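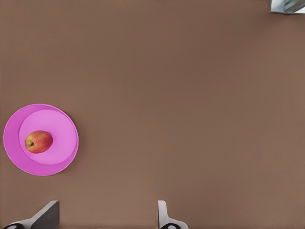
Prellum Matte Table Finish, Warm Brown

Posted in December by the Grimville shop desk

Prellum is a water-based finish for indoor tables, desks and workbenches. It dries to a flat, even color with no visible grain. One can covers a large dining table with 2 coats and leaves enough for touch-ups later.

Sand the top with 200 grit paper and wipe it down before you start. Stir the can, do not shake it. Put on a thin first coat with a foam roller and leave it overnight. Sand lightly by hand, wipe again, and roll the second coat in the same direction.

Can size: 82 fl oz
Colors: 17, including Warm Brown, Mansilla Gray and Chalk
Clean-up: soap and water
Storage: keep from freezing
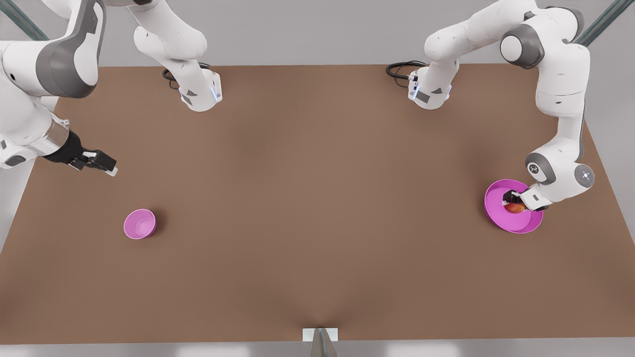
Low-sheen finishes are mostly chosen for how they look under overhead light. Gloss shows every streak on a wide surface, and people working at it get glare in their eyes. A flat brown top is also easy to work on when the things on it are light or dark, and white equipment or a black cable left lying on the table is simple to spot. Chalk is the better pick if most of what you handle is brown cardboard or wood.

Prellum is not meant for outdoor furniture or for floors. Hot pans will mark it, so use a trivet. Dried spills come off with a damp cloth and a little dish soap. Avoid scouring pads, which leave shiny spots.

Orders ship from our Grerkthorpe warehouse. Unopened cans can be returned to either store. Custom tints are final sale.

17 shares
2 comments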